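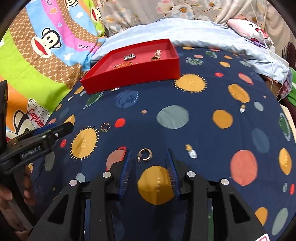

Testfechterinnen und Testfechter für Langschwert und Federschwert gesucht

Die Werkstatt Jardine in Dasholm fertigt Trainingsschwerter und scharfe Schnittklingen für das historische Fechten. Für die Erprobung der Baureihe Mukitz suchen wir Personen mit Fechterfahrung, die Prototypen über mehrere Monate im regulären Training führen und ihre Beobachtungen schriftlich festhalten. Die Teilnahme beginnt im April und endet mit der Rückgabe der Klingen.

Gegenstand der Erprobung

Die Baureihe umfasst zwei Ausführungen. Das Federschwert Mukitz F wiegt 1384 Gramm, die Schnittklinge Mukitz S wird mit demselben Gefäß und nahezu identischer Gesamtlänge gebaut. Beide Klingen bestehen aus vergütetem Federstahl. Parierstange und Knauf sind aus Baustahl gefertigt, der Knauf ist auf die Angel geschraubt und nicht vernietet. Der Griff hat einen Kern aus Esche mit Garnwicklung und Lederbezug.

Zu klären sind vor allem folgende Punkte:

Lockerung des Knaufs bei wiederholter Belastung in der Bindung
Gratbildung an der Schneide der F-Ausführung, insbesondere im mittleren Klingendrittel
Bleibende Verformung nach Stichen auf die Schutzausrüstung
Abrieb und Verschiebung des Griffleders
Lage des Schwerpunkts im subjektiven Vergleich zur eigenen Waffe
Schnittverhalten der S-Ausführung an gerollten Tatami-Matten

Fragen der historischen Genauigkeit sind nicht Teil der Erprobung. Die Form lehnt sich an Langschwerter des 15. Jahrhunderts an, ohne ein bestimmtes Museumsstück nachzubilden. Rückmeldungen dazu werden gelesen, fließen aber nicht in die Auswertung ein.

Ablauf

Jede teilnehmende Person erhält zunächst ein Federschwert. Nach der Eingangsmessung werden mindestens 40 Trainingsstunden erwartet, verteilt auf Partnerübungen, Freikampf und Einzelübungen. Das Verhältnis ist freigestellt, muss aber im Protokoll erkennbar sein. Reine Einzelübungen genügen nicht.

Nach jeder Einheit wird ein Protokollbogen ausgefüllt. Er erfasst Dauer, Art der Übung, Klingentyp der Gegenseite, Raumtemperatur und festgestellte Schäden. Grate dürfen mit Feile oder Schleifleinen entfernt werden, die Stelle ist vorher mit Abstand zur Parierstange in Millimetern einzutragen. Ein Nachrichten der Klinge durch die Teilnehmenden ist nicht zulässig. Verbogene Klingen gehen an die Werkstatt zurück und werden dort vermessen.

Die S-Ausführung wird ausschließlich an zwei Schnitttagen in unserer Halle in Fitcombe verwendet. Sie wird nicht ausgegeben. Die Teilnahme an mindestens einem der beiden Tage ist verbindlich. Matten, Ständer und Messmittel sind vorhanden, eigene Schnittschwerter dürfen zum Vergleich mitgebracht werden und werden vor Beginn geprüft.

Voraussetzungen

Mindestalter 18 Jahre
Mindestens drei Jahre regelmäßiges Training mit dem Langschwert, davon ein Jahr mit Stahlwaffen
Zugang zu einer Trainingsgruppe mit wöchentlichem Freikampf
Vollständige Schutzausrüstung: Maske mit Hinterkopfschutz, Halsschutz, Fechtjacke, schwere Handschuhe, Ellbogen- und Knieschutz
Für den Schnitttag: nachgewiesene Einweisung in den Umgang mit scharfen Klingen
Bereitschaft, Protokolle auf Deutsch oder Englisch zu führen

Erfahrung mit Messschieber und Federwaage ist von Vorteil. Linkshändig Fechtende werden ausdrücklich zur Bewerbung aufgefordert, da die bisherigen Daten fast nur von Rechtshändern stammen. Personen, die selbst Schwerter gewerblich herstellen oder vertreiben, können nicht teilnehmen.

Leistungen

Das Federschwert wird für die Dauer der Erprobung kostenlos gestellt. Nach vollständiger Abgabe der Protokolle kann ein neues Exemplar der Serienfertigung zum Preis von 454 Euro erworben werden. Ein Anspruch auf den Prototyp besteht nicht, da sämtliche Klingen nach der Rückgabe zerteilt und im Querschnitt untersucht werden. Versandkosten trägt die Werkstatt. Fahrtkosten nach Fitcombe werden gegen Beleg erstattet, Übernachtungen nur nach vorheriger Absprache. Ein Honorar wird nicht gezahlt.

Haftung und Versicherung

Die Teilnehmenden fechten auf eigene Verantwortung und im Rahmen der Regeln ihres Vereins. Für Schäden durch Material- oder Fertigungsfehler haftet die Werkstatt nach den gesetzlichen Bestimmungen. Risse, gleich welcher Größe, führen zum sofortigen Ende der Nutzung. Die Klinge ist dann ungereinigt und ohne weitere Bearbeitung einzusenden.

Bewerbung

Einzureichen sind eine kurze Darstellung des Trainingsstands (höchstens eine Seite), Angaben zu Körpergröße und Händigkeit, eine Liste der bisher verwendeten Stahlwaffen und eine Bestätigung der Trainingsleitung. Videoaufnahmen sind nicht erforderlich. Unvollständige Unterlagen werden nicht nachgefordert.

Fachliche Fragen zu Klinge und Wärmebehandlung beantwortet Elspeth Baxter. Für Protokolle, Termine und Versand ist Catriona Yule zuständig. Bewerbungen bitte schriftlich an die Werkstatt Jardine, Dasholm, Kennziffer 2275.

Stand der Ausschreibung: 21. November 2021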